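Speaker notes - battery swap arm, home build
Kuo-hua Yip
January 8, 2018

Running time 25 minutes plus questions. Slides are mostly titles. The notes below are what I mean to say, so skip bits if the room looks tired.

Opening

Say who I am. I build things in a shared workshop, one bench, two evenings a week. Day job is in payroll software and has nothing to do with any of this.

The talk covers one arm doing one small job: taking the AA cell out of a wireless mouse and putting another in. I have been at it since November of the year before last. It is still not finished and I will say where it stands at the end.

Why a mouse. I wanted a job with small parts, a spring in it, and something that costs very little if I crush it. A mouse has a cavity that fits the cell closely, so the fingers have to go in at the right angle. Picking up blocks had stopped teaching me anything. I had got to the point where the arm could move blocks all evening while I made tea.

The hardware

Arm is a second-hand Pason, bought with a broken elbow joint. Replaced the bearing and one motor. The controller that came with it was dead, so it runs on a Habte board now. If anyone asks about the Habte, the documentation is thin but the forum is good.

Two-finger gripper, parallel close. Black metal fingers with flat pads on the inside faces. The pads wear. I change them one at a time when they stop holding, so at any given moment they don't match. A clean textured pad bites on the battery wrapper much better than a scuffed one. If I did it again I would change both together, as the mismatch makes the cell twist on the way out.

Small camera on the wrist, looking down past the fingers. No camera overhead. I tried one and the arm blocked its view at exactly the moment I needed it.

Bracket on the side of the mouse to stop it skating about. Before the bracket, the arm pushed the mouse off the bench three times in one evening.

Software is my own code on top of Omivine for the motion planning. Don't go into Omivine here, there is a slide later if wanted.

The bench and the marks

White top. Chose white for the contrast with a black mouse and it was a good choice for that. Bad choice for cleaning.

The red dashes are from working out positions by hand. I put a dash down where I wanted something lined up, ran a test, and put down another. They were meant to come off. Some have faded to pink and some have not. The vision code ignores anything red now, and that took a whole evening I would have preferred to spend on the gripper.

Lesson for anyone starting: use tape.

How a run goes

Go through this slowly, people in the second half of the room won't have seen one.

1. Mouse goes in by hand, upside down, cover already off. The arm does not do the cover. I tried for a month and gave up. The latch needs a thumb.

2. Arm moves to the look position with the fingers open and the camera takes one picture. The code finds the outline of the mouse first, then the open compartment, then the cell. Mention that the mouse on the slide sits at an angle, with the wide end towards the lower right, and that this is normal. I stopped trying to place it straight. The cell is found by its long edges against the black plastic. The shiny end is the easiest single thing to find in the whole picture, and I use it to tell which way round the cell is.

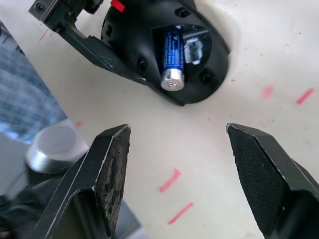

3. Fingers close to a narrow gap and come down over the cell. The first touch is light, 80 on the Habte force scale. Those units mean nothing outside the board, so don't let anyone write them down as newtons.

4. Lift at the end away from the spring, then pull back and up. Straight up does not work, the spring end catches.

5. Drop the old cell in the tray, fetch the new one, go in spring end first.

6. Camera looks again. If the cell sits proud, the arm presses once with a closed finger. If it is still proud, it stops and beeps.

What went wrong

The USB receiver. On this mouse the receiver stores in a slot right beside the battery. For a long time the code kept taking it for part of the cell, being pale and shiny, and the arm would reach for a point in between the two. Fixed by masking everything outside the long edges. You could take the receiver out and the problem would vanish, but I wanted the arm to cope with a mouse as you would find it.

Glare. The positive end throws back whatever light is above it. Swapped the bench lamp for a Skumico panel with a diffuser and the false readings dropped a lot.

The cable to the wrist camera. Broke at the same spot twice. Now has a loop of slack and a strain relief made out of a pen barrel.

Me. I stand too close. My shirt gets into the pictures on the left side and for a while the edge finder liked the checks more than it liked the mouse. The code now crops that corner.

Numbers

I logged the last 200 runs properly. Before that the log is patchy and I don't trust it. Most of the failures are at step 5, the insertion, and nearly all of those are the spring. Removal is close to reliable. I will not put a percentage on the slide until I have done 1000 runs with the same pads.

Where it stands

Removal, good. Insertion, not yet. Next job is a thin wedge on one fingertip to hold the spring back while the cell goes in. It is drawn but not cut.

After that, a second make of mouse, to see how much of the code only works on this one. I expect a fair bit.

Questions likely to come up

Cost - the arm was the bulk of it, the rest came out of drawers.

Can it learn by itself - no, it is all rules.

Is the code available - yes, once I have taken the workshop door code out of the comments.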